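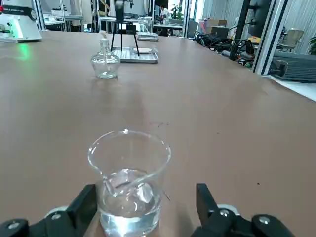

先月の終わり、Dasteroの研究室公開に行ってきました! 申し込んだのが1月の頭で、抽選だと聞いて半分あきらめていたんですが、当選メールが来て思わず声が出ました(電車の中でした、すみません)。

場所は駅からバスに乗って、Gritbergという建物の二階。受付で名札をもらい、スリッパに履き替えて、いきなり実験スペースへ。もっと会社説明みたいな時間が長いのかと思っていたら、スライドは最初の数枚だけで、あとはずっと机の横での立ち話でした。こういうの大好きです。

今回のお題は「透明なものをつかむ」。ロボットにとってガラスはとにかく苦手な相手なんだそうです。深度カメラは光が素通りしたり変に反射したりして、ビーカーがあるはずの場所が穴だらけのデータになる。見せてもらった深度画像では、たしかに机の面だけきれいに出ていて、肝心の容器はぼそぼその影みたいでした。人間は縁の光り方や中身の水で「あ、ビーカーだ」とすぐわかるのに、と思うとなんだか不思議です。

で、ここの研究チームの方法というのが、深度をほとんど当てにしないで、手首についた小さなカメラの普通のカラー映像から次の動きを直接予測するというもの。名前はKudoというそうです。お手本は人が遠隔操作でやった動作の記録で、集めた数が3,309本! そのうち動作が途中で止まったものや、指がガラスに当たってしまったものなどを外して、学習に使ったのは1,325本だと聞きました。半分以上捨てちゃうんですね。もったいない気がして質問したら、「全部入れたときのほうが、つかむ直前に迷う動きが増えた」とのこと。迷いまで真似してしまうらしいです。かわいいような、困るような。

個人的にいちばん面白かったのは中身の話。空のビーカーだけで練習させたモデルに水の入ったものを出すと、水面の線を縁と間違えて、低すぎる位置に指を持っていくことがあったそうです。しかも氷を浮かべると水面のあたりがきらきらして、もっとややこしい。氷も透明だし、ビーカーも透明だし、水も透明だし、書いているだけで目が泳ぎます。なので記録を取るときは、水の量を変えたり氷を入れたりと、わざと条件をばらけさせているという説明でした。

机の上には理科室でおなじみのアルコールランプや三脚も置いてあって、妙に懐かしかったです。白い蓋のあの形、何年ぶりに見ただろう。ガラスのランプも本体は透明なので、つかむ相手ではなくても背景としてなかなか手ごわいとか。背景をすっきりさせた机で練習すると成績は上がるけれど、物が増えたとたんに崩れるから、普段から道具を出したままにしているんだそうです。うちの机が散らかっている言い訳に使えそう(使えません)。

デモの見どころは、指を開いてビーカーをまたぐところ。左右の指がガラスの両側に来て、まだ触れていない、あの一瞬がこの方法の勝負どころだと教わりました。カメラが手首についているから、近づくほど自分の指と縁の位置関係がよく見えるわけです。天井から見下ろすカメラだけのときは、ここで左右のどちらかに寄りがちだったとか。なるほどなあと思って、そのあとは指先ばかり見ていました。

比較のグラフも見せてもらいました。横軸がお手本の本数、縦軸が成功率で、1,000本を超えたあたりから伸びがゆるやかになっていくのが印象的でした。ただ、縁の欠けたビーカーや、机の端に寄せて置いた場合はまだ苦手で、そこは別のグラフにちゃんと分けてありました。うまくいかない条件を隠さず並べてくれる見学って、聞く側も質問しやすいです。力の加減を指先のセンサーで覚えさせるAdettiという別の手法とも組み合わせる予定だそうで、そちらはまだ準備中とのことでした。

質疑の時間に「注ぎ口の向きは見ているんですか?」と聞いてみたら、今のところつかむだけなら気にしておらず、注ぐ動作に進む段階で必要になるという答え。じゃあ次は水を注ぐところが見られるのかな、とわくわくしています。

見学時間は2時間だったのに、体感は30分もなかったです。帰りのバスを一本逃して、寒い停留所でメモの続きを書きました。手がかじかんで字が読めず、深度画像の説明のところが一行まるまる謎になっています。次の公開は夏前にあるかもしれないそうなので、また申し込むつもりです。

2020年2月3日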